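Setting up a kitchen arm with Flivent: an interview with Tiina Seppälä

Workshop Notes, January 2024

Tiina Seppälä has spent most of her working life commissioning arms in packaging plants. Since September she has run the applications desk at Flivent, which sells a benchtop manipulation kit under the name Heinonen. The kit consists of a mounting plate, a wrist camera, a parallel gripper and a controller licence. The arm is bought separately. I spoke to her over two afternoons about what a buyer receives and what the buyer still has to do.

She began with mounting. The plate bolts to a bench or clamps to a countertop, and the clamp version is the one most customers order. "Stone tops are fine if the overhang is even underneath," she said. "Chipboard with a laminate skin will creep. You torque the clamps, you come back the next morning and you torque them again." The manual gives a figure for the second pass but not for the first, an omission she says will be corrected in the next printing.

Cable routing is left to the installer. Flivent supplies hook-and-loop ties and a drawing. Seppälä prefers a generous service loop at the wrist, even though it looks untidy, and she asks customers to run the last joint through its full range by hand before the ties are closed. A short loop shows up first as camera dropouts, and people tend to blame the software.

The kit is sold on the strength of domestic work: picking up food items, moving crockery, opening and closing small furniture. The standard evaluation uses a cutting board as the work area, with trays and plates to one side and ordinary appliances left where they stand.

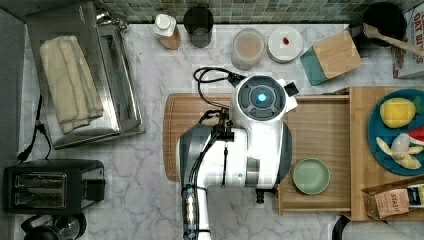
Viktória Rácz takes a less generous view of that evaluation. A bench test with toy food, she told me by telephone, measures reach and grasp planning well enough, but it says little about a ripe tomato, and Flivent's brochure ought to separate the two. She would also like failure rates published by object class. At present a buyer gets one combined score and has to take the breakdown on trust.

Seppälä did not dispute this when I put it to her. "The combined score is a sales number. If you ask the desk for the breakdown we send it." She agreed that buyers should not have to ask. Soft produce is outside the rated range of the standard fingertips, and the silicone set that handles it is an extra, priced at $600 for the pair with the adaptor.

The controller was the longest part of our conversation. Each arm joint is polled at a fixed rate, and the wrist camera is timestamped against the same clock. Earlier releases let the two drift. Firmware 3048 closed that gap, and she advises anyone on an older build to upgrade before recording anything they intend to keep. The upgrade takes around 25 minutes and should not be attempted over a wireless link. Calibration has to be repeated afterwards. The licence permits two arms on one controller, although the second needs its own power supply.

I asked where customers run into trouble. Her answer was reflective hardware. Polished rails, handles and rods return a bright streak that shifts as the wrist moves, and a depth estimate taken from the streak will be wrong. Dark gloss finishes are worse than brushed steel. The remedy is to approach at an angle, stop short, take a second reading and only then commit to the grasp.
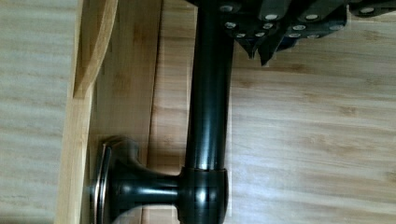

The stop-short distance is set in the task file and defaults to a value she considers too timid for open work and about right for anything with a bracket nearby. Clearance behind a rail matters as much as its diameter. If the fingers cannot pass behind it without touching the backing panel, the planner should reject the grasp, and in the current version it usually does. "Usually is in the release notes," she said. "We didn't hide it."

Service in Canada is handled by Zaslow, which holds spare fingertips and camera cables. Grippers go back to the Grondport depot for repair. Seppälä recommends keeping a spare camera cable on site in any case, and labelling both ends before the first one is fitted.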